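3.2 Collection of the demonstrations

All demonstrations were collected at one station in our laboratory in Ostard. The station consists of a position-controlled arm which ends in a plain dark cylinder, a fixed camera in front, and a wooden board where the blocks stand. We use eight coloured plastic blocks, two in each of red, blue, green and yellow. The arm cannot grasp. Every change of the arrangement must therefore be made by pushing, and a push which begins well may still turn the block away from the wanted direction. We consider this a useful difficulty, as the learner has to correct its own motion many times within one episode.

The operator moves the arm by means of a hand controller connected through the Cinel interface. Only motion in the plane of the board is permitted; the height of the end is held constant by the controller software. Commands and camera images are stored together by the Plastgate recorder, and each pair receives a common time stamp.
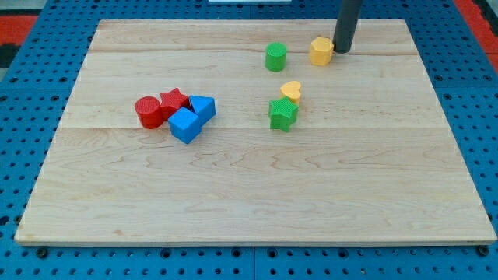

Figure 3. The board and the eight blocks, with the end of the arm beside the yellow octagonal block.

Before each session the blocks are placed by hand in a new arrangement. We did not prescribe these arrangements. In a first trial, carried out in June, we had used a printed list of starting positions, and the policy trained on these data performed poorly when two blocks were touching at the start. Operators are now asked to leave some blocks in contact and others apart, as they wish.

During a session the operator receives short instructions on a second screen, for example "push the green star towards the red cylinder" or "separate the blue cube from the blue triangle". An instruction remains on the screen until the operator confirms that it is finished, or for 30 seconds at most. Episodes which reach the time limit are kept, but they carry a separate label – in Section 5 we report results with and without them. If a block falls over the edge of the board, the recording is stopped and the last episode is removed.

In this way we obtained 2000 episodes. After removal of those with missing images or with a wrong time stamp, 1882 remained. From these we set aside 400 for evaluation, chosen by session and not by single episode, so that no starting arrangement appears in both parts. The wording of the instructions was then checked against the Marciniak vocabulary, and names of shapes were made uniform. Different verbs for the same motion were left as they were, because we wish the learner to accept such variation also at test time.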